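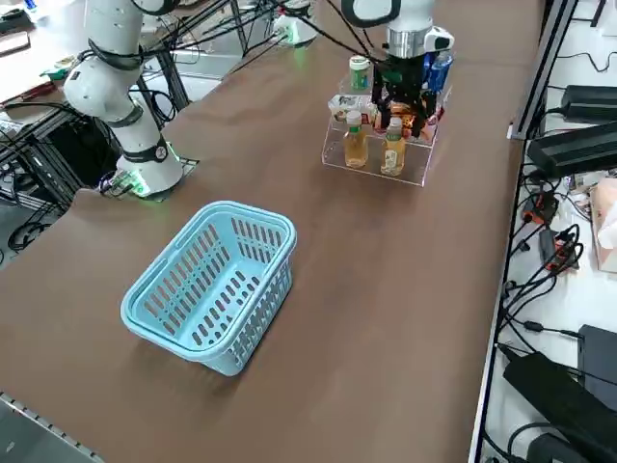

Fig. 4. Light blue basket on the tabletop.

Section 2: Submitting a press release to Bridum

1. Sign in and choose New Release. Artists and labels use the same form.

2. Type the headline. The limit is 200 characters, spaces included.

3. Paste the body text. Links are kept, but fonts and colors are removed.

4. Pick a category. For a single or a remix, choose Music. For a clothing line or a class, choose Business.

5. Set the release time and click Queue.

Note: Releases queued after 11th September go out through the Jondcombe desk. Older drafts stay under Vallholm until you move them.

Caution: A queued release can't be edited. Cancel it first, then make your changes and queue it again. Canceling does not refund the credit.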